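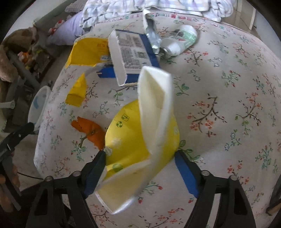 Section 4 covers the first set-up of the Falon electronic earmuffs, from unpacking to a check of the microphones before live fire. Read it through once before you start. Open all packaging at home and not on the firing line, where small parts are easily lost. A torn paper package such as the yellow one on the bed can hold a small item in its folds, so look inside before you throw any wrapping away. The foam microphone covers are the part most often discarded by mistake.

4.1 Fitting the batteries

1. Turn the volume wheel on the right cup back until it clicks. The earmuffs are now off.
2. Slide the battery door down with your thumb. Do not pry it with a knife or a screwdriver.
3. Insert two AAA batteries, matching the marks inside the door.
4. Close the door until it sits flush with the cup.

Note: Do not mix old and new batteries. A fresh set lasts around 50 hours at medium volume. Remove the batteries if the earmuffs will be stored past the end of the season.

4.2 Fitting the headband

1. Pull both cups down to the end of their travel.
2. Put the earmuffs on over bare ears. Move hair and cap straps out from under the cushions.
3. Slide each cup up until the band rests lightly on top of your head.
4. Put on your shooting glasses and check the seal again. Thick temples leave a gap behind the ear – change to a thinner pair if you can feel air there.

Caution: A poor seal lowers the protection. On indoor ranges, wear foam earplugs under the earmuffs as well.

4.3 Setting the microphones

1. Push one foam cover onto each microphone.
2. Turn the volume wheel forward past the click, then to the halfway point.
3. Ask someone to speak from 8 feet away, first on your left and then on your right. Both sides should sound equally loud.
4. Clap once. The sound should be cut and then return smoothly.

If one side is silent, switch off and reseat the batteries. If it stays silent, do not use the earmuffs for live fire.

4.4 Auto shut-off

The earmuffs switch off after four hours without a change in volume. Two short beeps sound first. To keep them on, move the wheel slightly in either direction.

Caution: The cups still block sound when the power is off, but range commands will be hard to hear. Stop shooting and unload before you change the batteries.

For replacement cushions, quote part number 2808. Foam covers are part number 47.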